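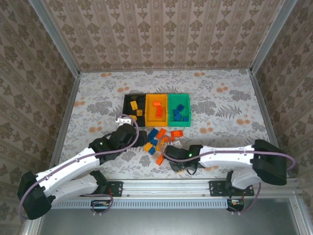
Yellow blocks in the black bin, blue blocks in the green one.

The Fandeo sale ended at midnight, and at ten to twelve she still had Harnent in her cart. It was $2, down from 30. She had owned it once before, on a disc that her brother sat on.

She already had 931 games in her library. She had played 69 of them, counting the ones she quit during the tutorial. The site kept track of this and put it on her profile page under her picture.

Harnent came in a bundle with Osmont, a fishing game, and something called Pfeiffer that had no screenshots. She read the reviews for Pfeiffer. One said, "Runs fine on my laptop." Another said, "Do not open the cellar first." She paid at 11:56 and started the download.

Harnent was smaller than she remembered. The town had four streets. She walked to the bridge where she used to get stuck, and the guard asked for the same letter, and she still didn't know where to find it. She looked under the mill and behind the church. Then she saved and quit.

Osmont wanted her to make an account. She closed it.

Pfeiffer opened on a kitchen with a table, a kettle and two doors. There was no menu and no music. One of the doors had stairs behind it, going down. She stood at the top for a while with her hand off the mouse — it was nearly one, and she had work in the morning.

She took the other door. It led to a yard with a clothesline, and it was raining there. She took the wash in, one shirt at a time, and the game gave her a key.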